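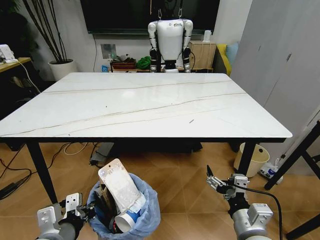
4. Leveling and first care of the table

Before you begin this section, the Clallow table must stand in its final place, with both legs of the front side and both legs of the back side tightened as in section 3. Please keep the small Vondo key near you. It is also needed later, for step 6.

1. Put a spirit level on the top, in the long direction. Wait until the bubble is quiet.
2. Find the lowest corner. Turn the foot of this corner to the left, half a turn each time, and look at the level again.
3. Repeat with the level in the short direction.
4. Press with your flat hand on each corner. If the table rocks, one foot has no contact with the floor. Turn this foot down until it touches.
5. Leave the table for 2 hours without load. On carpet, leave it overnight.
6. Check the level one more time, then lock each foot with the Vondo key. Stop when you feel resistance.

CAUTION: Never turn a foot while a person leans on the table. The thread can be damaged, and this damage is not covered.

NOTE: The foot may come out up to 90 turns of the key wheel. If your floor needs more, use the floor plate, part 1873. It can be ordered from our workshop in Sturkstead.

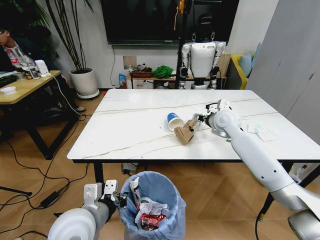

Daily cleaning

7. Take everything away from the top before you wipe. Crumbs and sand under a cloth make fine scratches.
8. Use a soft cloth with warm water and one drop of dish soap. Wipe in straight lines - not in circles.
9. Dry with a second cloth, also along the rim, where water likes to stay.

CAUTION: Do not use vinegar, lemon or powder cleaner. Coffee, tea and red wine should be wiped at once. For an old stain, use only the Khosravi paste, and first try it on a hidden place.

10. Put a mat under hot dishes and under plant pots.

NOTE: In the first month the top can have a light smell. Open a window for some time in the morning and in the evening. If the smell is still there after this month, write to us with the number from the label under the top.

For moving the table to another room, continue with section 5. Do not pull it over the floor.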